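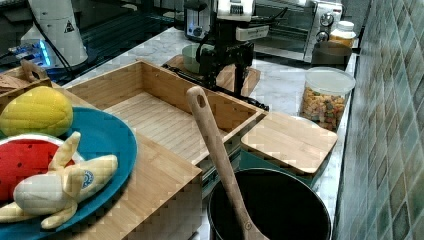 Plush fruit on a blue plate, with bamboo boxes and a cooking pot on the counter.

Minoru Yokoyama started sewing food in August, three years ago, when his granddaughter kept taking real bananas out of the bowl to play store.

"She'd peel them and then not eat them," he said. "So I made her one that was already peeled."

The banana is still the piece people ask for most. He sells it under the name Batby, along with corn, watermelon and a changing list of vegetables, and he has made 3,000 pieces so far. Each banana has a small round label stitched to its side.

Corn takes the longest. The kernels are quilted in a grid, and Yokoyama stuffs them a row at a time with the blunt end of a chopstick. A good one takes him 70 minutes. Watermelon is quicker, apart from the seeds.

"I did the seeds in felt first," he said. "Kids picked them off. I changed it the same week."

He likes the food to be played with next to real kitchen things. A plate, a wooden spoon and a pot are enough, he said, and most homes have an old pot to spare. He doesn't make toy cookware and has no plans to.

Bamboo boxes are his answer to storage. He tried cloth bags, but the corn got bent at the bottom and children tipped everything out to find one thing. A shallow tray lets them see what they have. The lid can be used as a cutting board or a shop counter, and a closed box makes a decent table for a plate.

"My granddaughter puts the fruit away if she can see where it goes," he said. "In a bag, forget it."

The sets come in two sizes, 14 pieces and 16. The larger one adds an eggplant and a second ear of corn. Yokoyama washes his own samples by hand in cool water and dries them flat on a towel, and he tells customers to do the same.

He is working on a fish now. The first version looked too much like a slipper, so he has gone back to the paper pattern and hopes to have it ready for the spring sets.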